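Music > For Younger Readers > How Records Work

We use cookies to remember your settings. Accept / Manage choices

Why Is a Record Round, and How Does a Band Get in There?

Somewhere in your home, or in the home of an older relative who says "they don't make them like this anymore," there may be a shelf of big flat black discs. These are records. Grown-ups will let you look at them. They will not let you touch them, and they will watch your hands the whole time.

A record holds music without a battery, a screen or a password. The music is a scratch. It is one very long, very careful scratch, and we call it a groove.

What is sound, anyway?

Sound is air being shoved around. Hit a drum and the skin of the drum wobbles. The wobble pushes the air, the air pushes your eardrum, and your brain says "drum." If it happens at six in the morning, your parents' brains say something else.

Fast wobbles make high notes. Slow wobbles make low notes. A heavy metal band makes a huge number of both at once, and that is why the neighbors know their names.

Cutting the groove

When the band Zalteo wanted to make a record, they played their songs in a studio in Dretport. Microphones turned the wobbling air into wobbling electricity. Later, the electricity was sent to a machine called a lathe, which has a tiny sharp cutter. The cutter wobbled too, and as it wobbled it carved a groove into a smooth, spinning disc.

So the wiggles in the groove are the wiggles in the air, saved for later. The groove starts at the outside edge and winds in toward the middle, like water going down a drain, but with more guitar.

Each side has only one groove. If you guessed a few hundred, you are in good company. Most adults guess that too, and say it with great confidence.

Pressing copies

Carving every record one at a time would take forever, so a factory makes a metal stamper from the first disc. On the stamper, the groove sticks up as a ridge. A lump of warm, soft vinyl goes between two stampers, one for each side, and the press squashes it flat. It is a waffle iron, really, if your waffles had songs on them.

Zalteo's label, Girex, ordered 300 copies of their first album. Of those, 200 were plain black and the rest were swampy green, because people who like loud music also like a nice color. The album has 9 songs. One of them is mostly thunder.

Getting it back out

A record player spins the disc and lowers a needle into the groove. The needle gets jiggled by the wiggles. Its jiggles become electricity, the electricity gets bigger in the amplifier, and the speaker shoves the air around just as the drummer did. You hear the drum. The drummer may be asleep by now, or eating a sandwich.

Try it: seeing a wobble

You can't see air move, but you can see what it does to something small and light. You need a bowl, some plastic wrap, a rubber band and a pinch of salt.

1. Stretch the plastic wrap tightly over the bowl and hold it on with the rubber band.
2. Sprinkle a little salt on top. A little! You are doing science, not soup.
3. Put your face near the bowl and hum. Don't blow, or you will be sweeping.

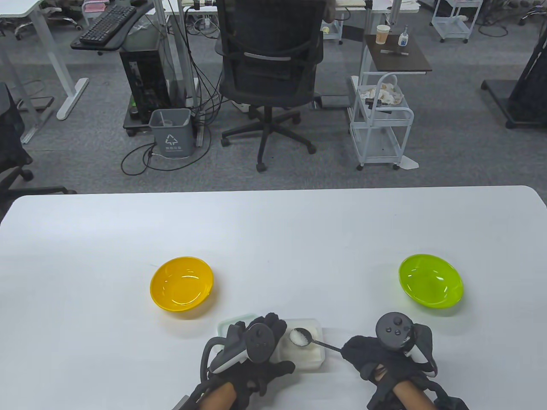
4. Hum low, then high, and watch how the grains jump. Some notes make them dance and some hardly bother them.
5. Throw the salt away afterward. It has been hummed on.

Words to show off with

Groove: the long wiggly track that holds the music.
Stylus: the proper word for the needle. Use it at dinner.
LP: short for "long playing." It means you have to get up and turn it over only once, and some people -- your cousin Mai, say -- will still complain.

Back to top | Contact us | About this site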